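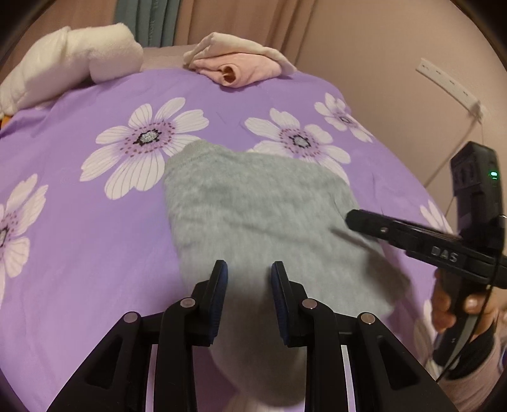
Folding on a bed: notes on fleece-backed knits

The dresser in the back bedroom has one deep drawer and two shallow ones. The usable height of the shallow ones is 90 mm. Everything in this post follows from that number.

I moved the sweats and heavy knits into the shallow drawers in September, after the deep drawer went over to spare bedding. Stacking them flat did not work. Three garments high and the top one catches on the rail. Filing them on edge works if each packet is folded down to less than the drawer height, and that depends almost entirely on how flat the garment is before the first fold.

Surface

I fold on the bed. I have tried the ironing board (too narrow, sleeves hang off and pull the body crooked) and the kitchen table (fine, but downstairs). The bed has one disadvantage, which is give. Press down on a mattress and the fabric moves with it, so any smoothing has to be done with light strokes outward from the middle.

The fitted sheet should be pulled tight first. Creases in the sheet print through to a thin T-shirt. With a heavier gray heather they don't, but they do make the hem line hard to judge.

A patterned sheet helps more than I expected. The one on there at the moment is purple with big white flowers, and gray shows up well against it. On the old gray sheet I was forever losing the edge of the garment, and a sleeve left folded underneath went unnoticed until the packet came out lumpy. Bezawit Woldemariam, who sold me the dresser, does hers on a plain white towel for the same reason.

Laying out

The order I use:

Far edge first. Set it down and leave it.
Pull the near edge toward you until the body stops wrinkling. Stop there. Knit will keep stretching if you let it.
Work diagonal creases out toward the closest side. Pulling along a crease makes it longer.
Deal with bands last. Ribbing contracts on its own and drags the body fabric with it, and if you start there you will do it twice.

Long diagonal creases are the usual problem with brushed fabrics. They come from the garment having been lifted by one corner. Two contact points, set well apart, remove most of it: one holds, the other draws away slowly.

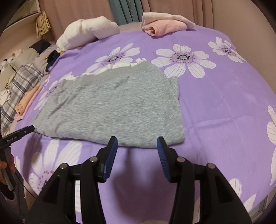 Gathered edges need separate treatment. Anything elasticated or ruffled stands up off the surface and will not press flat, so I leave it projecting past the fold and turn it in at the very end. Folding through a gathered strip costs height. I measured two otherwise similar packets, and the one with the gathers inside was 8 mm thicker after an hour under a book. In a shallow drawer that matters.

Narrow parts that stick out at the side, sleeves or whatever else the garment has, go in next. Fold them back over the body once, parallel to the side edge. A second fold in the same place makes a ridge.

Then thirds, then thirds again. Dirk Koster left a comment on the earlier drawer post arguing for halves and then thirds. I tried it on four garments. It gives a neater front edge but a wider packet, and in these drawers the wide packets meet in the middle and jam. With a wider chest his method is probably better.

Weights

I weighed the gray items while they were out, mostly to see if the drawer runners were being overloaded. The heaviest came to 329 g. The whole row for the left shallow drawer was 1203 g, well inside anything a wooden runner should mind. The sticking is therefore a height problem, as suspected, or the runners need wax. I have some Lostell paste wax left over from the window sashes and will try that before sanding anything.

Dividers

I bought a set of Stelier spring dividers and returned them. The spring pushes outward hard enough to bow the drawer sides, and the side with the knot in it had started to creak. Cut-down shoebox lids are doing the job for now. They are too low by a finger's width but the packets stand up against them without sliding.

Still to do: the right-hand drawer, which holds the zip fronts. Zips don't fold in thirds without the pull ending up on a corner, and I haven't found an order of folds that avoids it. If anyone has one that stays under the height, leave it in the comments with the finished thickness.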